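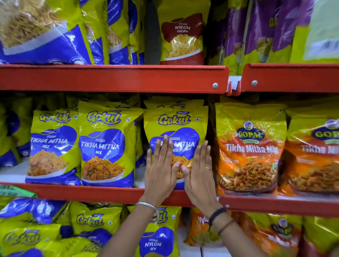 Namkeen is the general name in India for dry, salty or spicy snacks, taken from a word for salt. The term covers plain fried noodles of gram flour (sev) as well as mixtures with a dozen ingredients, and most of it is now sold in printed plastic bags. Tikha mitha mix, "spicy-sweet mix," is one of the common mixtures. The name belongs to no single company, and a store will often shelve rival versions next to each other, as with the yellow-and-blue Gokul bags and the orange-and-yellow Gopal bags on the red metal shelf at the head of this article. Spellings vary, and "teekha meetha" is also found.

Contents

There is no fixed recipe. Sev usually makes up the bulk, joined by boondi (small fried drops of batter), fried lentils, peanuts and thin flakes. Chili, turmeric and salt are tossed through while the mix is still warm. Sugar goes in last, as a fine powder, so that it clings to the oil on the pieces - added too early, it melts and forms lumps. A similar mix without sugar is generally sold under another name.

Navratna, or "nine gems," is a mixture with a larger number of ingredients, often including nuts and raisins.

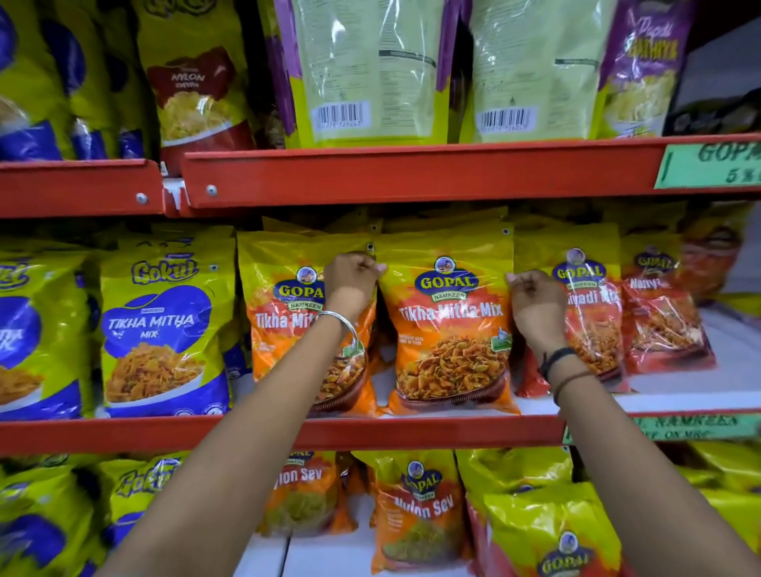 Packaging

Bags are filled by weight and sealed with some air left inside, which protects the brittle pieces in transit. The front commonly carries the maker's logo, the word "namkeen," the name of the mix and a photograph of the product heaped in a bowl. Ingredients and the barcode are on the back. Small bags are meant for one person and are often hung in strips, while large bags are made to stand.

Storage in stores

Namkeen keeps for months if sealed but goes stale within days of opening. Light and heat turn the oil rancid, and bags are best kept away from windows. In Stedidgate, the grocer Hashini Sultana keeps 46 kinds and restocks on Monday, bringing older bags forward and setting new ones behind them.

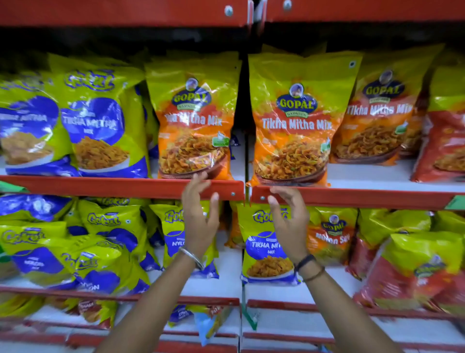
Large bags slump when the contents settle, and shaking them level before shelving helps them stay upright. Rows that are packed too tightly crease at the corners, where the seal is most likely to fail. Sultana allows 12 large bags to a row.

Arrangement differs from store to store. Some group bags by brand, which keeps colors together. Others group them by type of mix, so that a shopper can compare makers without moving along the aisle.
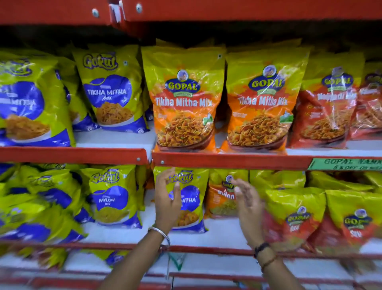
Gokul and Gopal packets of Tikha Mitha Mix on the upper tier, with a red Gopal packet to the right.

Serving

The mix is eaten by the handful with tea, or topped with chopped onion, tomato and lime juice just before serving. It is also scattered over flattened rice at breakfast.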